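Perception and Planning Software Engineer (Manipulation) | Zundik

Location: Brarkatberg, in the workshop at least three days a week
Type: full-time, permanent
Start: August, or sooner if you can
Reports to: Nermin Gökçe, software lead

Hi! I'm Nermin, and I look after the software at Zundik. We write the code that sits between a camera and a robot arm and decides what the arm should do next. I'm looking for one more person to join the group, and since I'm the one who'll be sharing a desk cluster with you I figured I'd write the ad myself. It's a bit long, sorry, but I hate those ads where you get to the bottom and still don't know what the job is.

What we're working on

Our main product is called Skimton. It's a planner for picking up and putting down household stuff, mostly tableware: plates, bowls, lids, cups, the racks and stands they live in. You give it an arm, a wrist camera and at least one fixed camera, and it works out where things are, how to grab them and how to get there without knocking over whatever is next door. Underneath it there's Du, our small scheduling and logging layer, which keeps the camera streams, the joint states and the planner's decisions on one clock. Du is the less glamorous of the two and I'm very fond of it.

Plates take up a lot of our time at the moment. A plain plate with one color all over has hardly any texture to match on, so a lot of the usual pose estimation tricks just slide off it. From a wrist camera the outline is a stretched oval, part of it is out of view, and you have to get a rim position out of that which is good enough to close two fingers on.

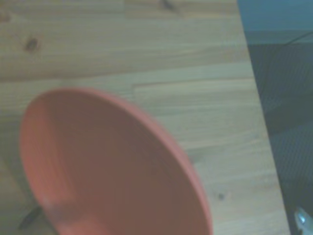
So we fit the rim as a curve, carry the uncertainty along, and let the planner pick an approach direction that can live with whatever we're least sure of. That part works pretty well on a single view. Where it gets shaky is when the wrist view and the fixed view disagree, and right now Skimton handles this with a pile of thresholds that I wrote in a hurry and would love to see the back of. If you read that and already have three ideas, please keep reading!

What you'd be doing

Mostly this, in the first year:

Own the fusion step between the wrist camera and the fixed camera. It's your code, your tests, your call on how to rewrite it.
Improve how we handle partial outlines and motion blur, including knowing when a view is too poor to use and asking the arm for another one.
Work with me on the grasp planner so it takes real uncertainty as an input (it currently takes a single number between zero and one, and we all pretend to know what it means).
Build replay tools on top of Du. I want to be able to open any run, drag a slider, and see what the planner believed at that moment.
Help keep calibration honest. We have a script, it's okay, it needs somebody with patience.

You'd be on the arm a lot. We're not a simulation-only shop. We do have a simulator, and every change has to get through 800 simulated picks before it's allowed near hardware, but after that you walk across the room and try it. I like to have people run their own code on the real thing, usually the same day they wrote it.

The current test task is a plate in a wire stand. The fingers have to come in at the rim, stay off the wire, and lift along the tilt of the plate before they turn it flat, and then we run the whole thing backwards and put it back. Going back in is much worse! The stand has thin legs, depth data on thin wire is patchy, and the plate itself hides a good part of what you're aiming for.

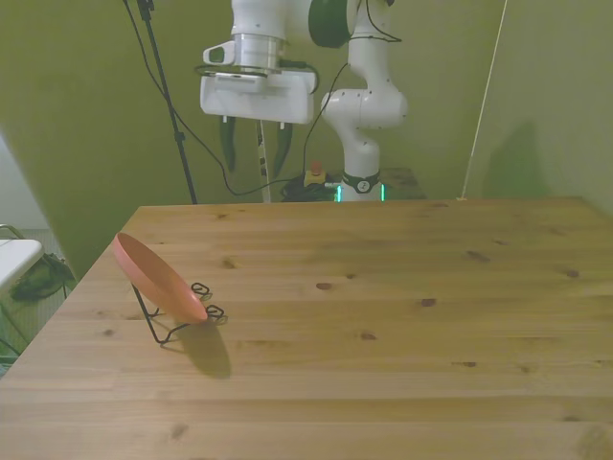 Last time we ran the full set it was 200 placements in a row with the stand turned to a new angle each time, and the failures nearly all came down to the stand's pose being off by a few degrees. The planning was fine with what it had been told. My hunch is that we should model the plate and the stand together and stop treating them as two unrelated things, but I haven't had a clear week to try it, and you might find a better way in.

What I'm hoping you bring

Solid C++ or Rust, and comfortable Python. Skimton is C++ with Python on top, Du is Rust. You don't need both on day one.
Some real experience with camera geometry. You should be able to tell me what's wrong with a hand-eye calibration by looking at the residuals, or at least have a good argument about it.
You've worked with a physical robot, any kind. A university project counts, and so does something you built in your garage.
You write things down. We're a small group and we share the arm, so short notes after a session save everyone a lot of grief.

Nice to have, and please don't skip applying over these: motion planning, factor graphs, force control, experience with transparent or shiny objects (glass is next on my list, help).

I don't care much about degrees. One of our best people came over from writing audio plugins and picked up the geometry in a few months.

The practical side

Full time is 80 percent or more of a regular week here, so if you want a day off for kids or a band or whatever, say so up front and we'll set it up that way. You get your own machine, a fixed slot on the arm every day, and a budget for one conference or course a year. Two days a week can be from home. Pay depends on experience and I'll tell you the range in our first call, before we spend time on anything else.

How to apply

Send me your resume and a short note, 200 words is plenty, on a perception or planning bug that took you far too long to find. I read all of them myself. Code links are welcome if you have any you're allowed to share.

After that there's a half-hour call with me, then a paid day in Brarkatberg where we sit down with a recorded run in Du and dig into a pick that went wrong. No whiteboard puzzles. You'll meet the others over lunch and you can ask them anything, including what I'm like to work with.

Posted Tue 1 June. The job stays open until I've found the right person, and I'll take the ad down when that happens. Questions before you apply are fine too, just put Skimton in the subject line so I spot it.

Nermin Gökçe
Software lead, Zundik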